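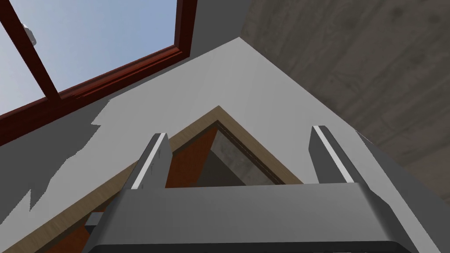

I spent most of April comparing two simulated grippers for Flistlow, and I still catch myself arguing about fingers at dinner. My friend Volkan Gökçe runs the test bench over there, and he let me loose on the controller settings (brave man!).

We started with the Onard arm and its stock parallel fingers. Reach in, close, lift, back out, 597 runs in all.
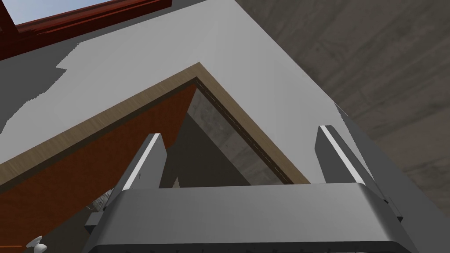 Volkan likes long batches. I like watching them one at a time - slower, sure, but you get a feel for when the wrist is going to do something silly.

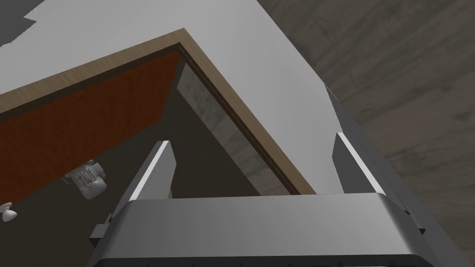
Wrist cameras were where I changed my mind. I'd been begging for a wider lens, and Hedvig Engebretsen kept telling me to try a lower angle first. Looking in past the tan wood trim, with the fingers wide apart, I could pick out the little white part on the cabinet floor just fine. OK, Hedvig, you win.

Then we swapped in the Myklebust fingers and did 72 more runs.
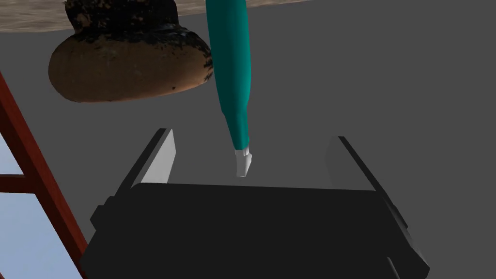 I loved them by lunchtime! They feel calmer on the approach, and I only had to retune the closing speed once. Ruth Holroyd still prefers the Onard set, and we're doing another five days of it in the fall.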